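# About Vikik

Vikik tests household robots and the tools used to train them. We're based in Hirville, and people pay us to find out whether a machine does what its brochure says. Often it doesn't, and we write that down.

We should say up front that we're not great believers. Most pages like this one tell you the future is in your kitchen already. We've spent a lot of hours in kitchens and bedrooms waiting for an arm to let go of a sock, and we'd put the future a bit further off.

## How we got started

Nima Shirazi and Obinna Adeyemi set up the company after a job at Leckie, where they both worked on grip control. A two-fingered gripper there closed on a technician's thumb and stayed closed. The stop button had been pressed. The log said the fingers were open. The technician needed stitches and was back at work the same month, and the report put it down to "operator positioning."

Obinna read that report a few times and didn't buy it. He and Nima got hold of the same model and cycled it until it did the same thing again. It took 652 tries. The finger position was being worked out from the motor, and when a pivot screw backed out, the motor could turn without the finger moving much at all. The software believed the motor. So did everyone reading the software.

That fault is still the one we look for first. We have found it, or something close to it, in tools from people who told us they'd never heard of it.

## What we do now

We work with hand-held grippers as well as powered ones. A person carries the tool through ordinary chores, the recording is used to teach a robot, and whatever was wrong with the tool gets taught too. If a pad slips or a finger reads half an inch off, the robot learns that as the correct way to pick things up. Clients tend to find this out after the money's spent.

We do this in furnished rooms with the clutter left in. Clean benches flatter everybody. A tablecloth bunches up, a phone is flat and slick, and thin plastic packaging gives a finger sensor almost nothing to push against.

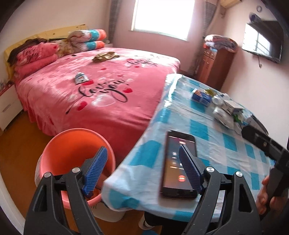 *Hand-held gripper over the table, blue pads apart, with a phone on a call between us and the packets.*

Every tool that comes in gets the same treatment. Hooman Golestani checks the pivot screws by hand before and after each run, marks their position with paint, and measures the real gap between the pads against the gap in the log. We run 2000 open-and-close cycles, stopping to measure along the way. If the two numbers drift apart, the run ends and the client gets a call that day. We don't tighten the screw and carry on. Someone did that once, on a job for Itomine, and it cost us 22 hours of data that we had to throw out and pay for ourselves. The mistake was ours and it's in our training notes under our own name.

## What we won't sign

We don't certify anything as "safe around people." We'll say what we tested, for how long, and what broke. Ifor Ruddock, who handles reports, has a list of phrases he strikes out, and "operator error" is at the top of it. He'll let it stand if you can show that a careful person with the same tool, in the same room, wouldn't have done the same thing. So far he's let it stand 5 times.

We also don't take a share in any product we test, and we don't do launch events. A few companies have stopped calling us over one or the other.

## Who we are

- **Nima Shirazi**, founder, mechanical testing
- **Obinna Adeyemi**, founder, fault analysis
- **Hooman Golestani**, bench and room testing
- **Ifor Ruddock**, reports
- **Farhad Fallahi**, scheduling, rooms and client contact

If you have a gripper that does something odd once in a while and then behaves for whoever comes to look at it, write to Farhad. Send the raw logs with it, and please don't tighten anything first.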